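HOME & GARDEN | LOCAL SHOPPING

Print this story | E-mail this story

Mixed-pattern bowls get their own counter in Illbridge, at a price

6/11/26

ILLBRIDGE - The kitchenware shop Trorkeck has put a new line of patterned ceramic bowls on sale, and it would like customers to believe that bowls that don't match are worth more than bowls that do.

The line is called Bakilana. Each bowl sells for $14, and the shop suggests buying at least four, no two the same. A discount applies to sets in a single pattern, which the shop's own leaflet describes as "the less adventurous choice." Plain white bowls of similar size are still stocked on the back shelf for less than half the money.

Trorkeck says 2501 people have signed up for news of the line. It did not say how many had bought a bowl, and a request for sales figures went unanswered by Wednesday evening.

The patterns are certainly not shy. Stripes, waves and zigzags are all in there, in blues, reds and browns, and the shop encourages buyers to put them next to each other on the table and see what happens.

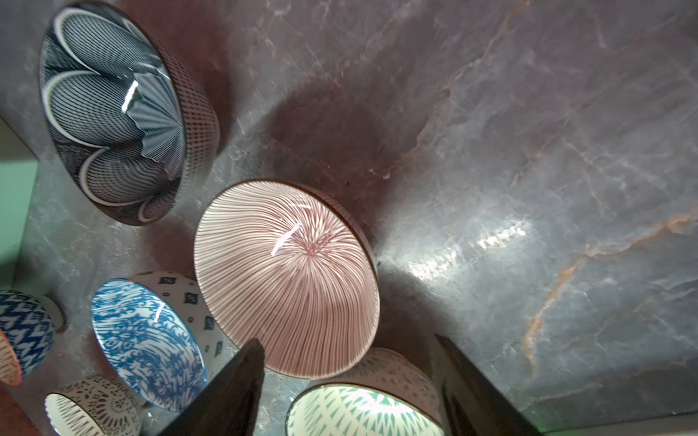
Patterned bowls on a marble countertop, among them one with a white petal motif on navy and one with red lines spreading from a starburst.

Alžběta Danko, who buys tableware for the shop, said the idea came from customers who had broken part of a set and could not replace it. "If nothing matches to begin with, you never have a gap," she said.

That may be so. It is also true that a household with a cupboard of odd bowls already has this look and paid nothing extra for it. Asked about that, Danko said the Bakilana bowls were "chosen to clash in the right way." She did not explain what the wrong way would be.

Other claims are harder to check. The leaflet says the glaze will stand up to daily use in the dishwasher, but gives no test results and no guarantee beyond the usual two weeks for returns. Chips are excluded. So is fading, an odd thing to leave out if the colors are as tough as promised.

The rival store Ivuvero tried a similar mix of plates and dropped it last November. A clerk there said shoppers liked looking at them and then went home with white.

Trorkeck plans to keep the bowls on display through the summer. Shoppers may handle them before buying, and singles are available on request.

Print this story | E-mail this story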